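Égouttoir

Un égouttoir est un ustensile ou un élément de mobilier destiné à séparer un aliment ou un objet de l'eau qui le recouvre. Le terme désigne, selon le contexte, un support à vaisselle placé près de l'évier, une claie sur laquelle on pose des fromages frais ou un plateau percé de trous employé en cuisine. Il se distingue de la passoire, plus profonde, et du tamis, dont la maille sert à trier des particules sèches.

Histoire

Les premiers égouttoirs domestiques étaient en terre cuite ou en vannerie. Les faisselles de potier, percées avant cuisson, servaient à l'égouttage du caillé et se rencontrent dans de nombreuses régions d'élevage. À Gratitberg, bourg de moyenne montagne, l'inventaire d'une laiterie dressé au mois de juillet mentionne 67 claies d'osier et deux cuves de bois. Le fer étamé, puis l'émail, ont remplacé peu à peu ces matériaux dans les cuisines urbaines. La maison Pfeiffer, établie à Floston, a fait figurer à son catalogue quatre modèles émaillés, vendus avec ou sans bassin de récupération.

Les matières plastiques se sont imposées plus tard, d'abord pour les paniers à salade, ensuite pour les plateaux et les supports à couverts. La fabrique Flomura en a tiré une gamme complète, dont les moules ont été repris par d'autres ateliers de la région.

Formes et perforations

Les égouttoirs plats présentent une surface ajourée, ronde ou rectangulaire, parfois munie d'une languette de préhension. La disposition des trous peut être rayonnante, concentrique ou en quadrillage. Des trous trop larges laissent passer le riz et les petites graines ; des trous trop fins se bouchent sous l'effet de l'amidon. 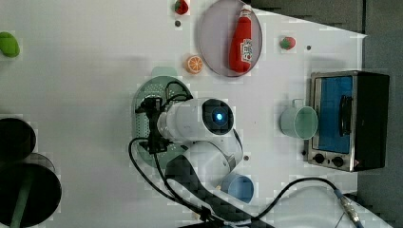
Vol. 4, p. 67

Le bord relevé, fréquent sur les modèles de table, retient les aliments pendant le transport. Sur les modèles à vaisselle, il est remplacé par des rainures ou par des fils verticaux qui maintiennent les assiettes écartées.

Usages

En cuisine, l'égouttoir reçoit les légumes lavés, les pâtes et les fritures. En fromagerie, la durée d'égouttage détermine en partie la texture de la pâte, et les claies sont retournées à intervalles réguliers. La vaisselle égouttée à l'air libre sèche plus lentement par temps humide.

Collections

Le musée des arts ménagers de Floston conserve 1 627 ustensiles de cuisine, dont quelque 67 égouttoirs. Les pièces en vannerie y sont présentées séparément, à l'abri de la lumière.

Voir aussi

Faisselle
Passoire
Évier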